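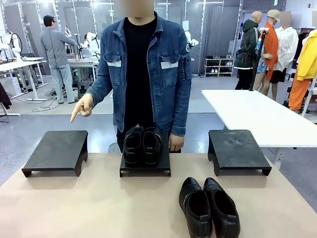
marrowfat replied:
Toes to the back is wrong for a start. Anyone walking past your stall sees two heels. I'd turn the lot round before worrying about anything else.

quaybottom wrote:
Hm. Ok but on a table people are looking down at it, and toes away is how you'd step into them? That was my thinking anyway. For anyone just joining, I've got three black sloping stands, a table, and black smart shoes to sell at the Cotport indoor market. Second hand, all cleaned up. First go at it in October was dire, sold 2 pairs all day. Trying to work out the layout before I book again.

tinlid_77 wrote:
Toes away is fine on a slope. Shop in Tirnby did it for years. You see the heel, the opening and how worn the lining is, which is what second hand buyers look at first. Disagree with marrowfat on that one.

marrowfat wrote:
The shop in Tirnby shut.

tinlid_77 wrote:
Not becuase of the heels it didn't

pebbledash wrote:
Can I ask about the black on black. Black shoes, black stands. From any distance it's one dark lump. Get a bit of cream felt on the tops, cut to size, double sided tape. Cost you next to nothing and the edge of the sole shows up properly.

quaybottom wrote:
Thought about felt. Worried about fluff on the polish. And the stands are matte so the shine on the heels does show against them I think? The pair with the strap looks alright. The plain toes disappear a bit, yes.

pebbledash wrote:
Card then. Not felt. Cream card.

oldlast wrote:
Been doing markets a long time. Few things, in a rush so sorry for the typing
– one pair per stand, never more
– the dearest pair in the middle
– anything with a strap or buckle, fitting facing outwards. people want to see the metal
– don't leave pairs lying flat in front of the stands. looks like you've not finished setting up. either they go on a stand or under the table

quaybottom wrote:
The flat ones are the bit I'm stuck on. I've got 14 pairs and three stands. Can't put eleven under the table, nobody asks, they just look at what's there and move on. So was going to have a loose pair in each gap, at an angle.

oldlast wrote:
Then buy more stands. Or risers. Shoeboxes with a cloth over do the same job.

hobnail wrote:
I like a pair on the table myself. It's the pair people pick up. Nobody wants to lift one off a display, feels like touching the ornaments. Flat on the table they'll have it in their hand before they've thought about it. Angle is good too, straight rows look like a school cloakroom

marrowfat wrote:
Agree with hobnail for once. Angle yes. Toes out though.

quaybottom wrote:
Not letting go of that are you

marrowfat wrote:
No.

hobnail wrote:
What are the stands, Flallach? I had some of theirs with the sloping top, shoes crept down it all day. Ended up with a strip of that rubbery drawer liner. Check the size of the strip before you cut it, mine stuck out the front and looked awful

quaybottom wrote:
No idea on make, got them off a woman clearing out a shop unit. No label. Nothing's slid so far but it's not been a full day yet. One of them has scuffs on the top, greyish, won't shift with washing up liquid. Anyone?

tinlid_77 wrote:
Put a shoe on it

pebbledash wrote:
Or the card, as I said. Otherwise a pencil eraser, a clean one, go gently. Magic sponges will leave a shiny patch on a matte finish, ask me how I know.

oldlast wrote:
Don't polish it whatever you do. Black shoe polish on a stand will come off on the soles and then on somebody's carpet.

quaybottom wrote:
Ha, had the tin in my hand when I read that. Putting it down. Eraser tonight.

Other question – prices. Was going to do a little tent card by each pair. Best ones are 34, size 41, hardly any wear.

hobnail wrote:
Size matters more than price. Put the size BIG. Half the people who stop are only checking if you've got theirs. Inside the shoe on a folded slip works, sticks up out of the opening

marrowfat wrote:
See this is where your heels to the front helps, I'll give you that. Slip at the heel end, customer can read it. Still wouldn't do it.

tinlid_77 wrote:
screenshotting this

quaybottom wrote:
Right, plan is cream card, straps facing out, sizes big, one angled pair per gap, the rest in boxes underneath with sizes on the ends. Heels stay at the front for the morning and I'll swap them round at dinner time and see. Does anyone know if Cotport still do the half table or is it full only?

oldlast wrote:
Full only now I think. Ring them, the website's out of date.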